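Gripper drops soft toy food halfway to the bowl — what am I missing?
Vutomine Community Help > Arms and Grippers

Triin Uibo
Hi everyone! I'm loving this hobby so much, but I've hit a fault I can't crack. We run a pick-and-place routine with household bits and toy food on a white tabletop, two arms, one program each. Every pick looks perfect. Then somewhere on the way to the bowl the fingers let go, and the log says "grip lost, code 724". 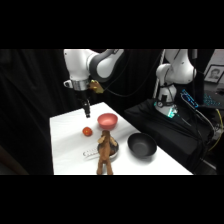
I've re-taught the pick points twice and swapped the power supply, and it still happens, mostly in the afternoon once we're past 300 cycles. Hard plastic things are fine — it's the squashy ones that go flying! Last one landed on the other arm's platform and that arm kept right on moving, which gave me a proper fright. Any ideas welcome, the stranger the better!

Cloutier
Had this in September and what a fun one to chase down! Code 724 on ours meant the finger position had changed after the grip was confirmed. Soft stuff keeps squashing after the fingers close, so the controller sees them creep inward, decides the object's gone and opens up to reset. Try these in order:

1. Open the grip settings and write down your present hold delay. Ours was 400 milliseconds and we doubled it.

2. Run one slow pick with a soft item beside the bowl, and watch the finger position reading while it's held. If the number keeps drifting, you've found your fault.
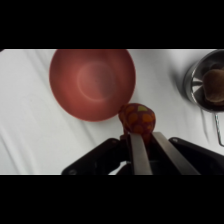
3. Widen the "object lost" tolerance a little at a time, then run a full afternoon before touching anything else.

We got to 1,720 cycles without a drop after that. So satisfying!

Grirncombe
Check your cables. It's always cables.

Uromska
Great answer from Cloutier, but please sort out the second arm first, Triin! If one arm faults, the other should stop too. Wire both into the same emergency stop circuit and have a grip fault pause both programs. Test it with nothing in the fingers and everyone standing well back — and don't reach in for a dropped toy until both arms are stopped.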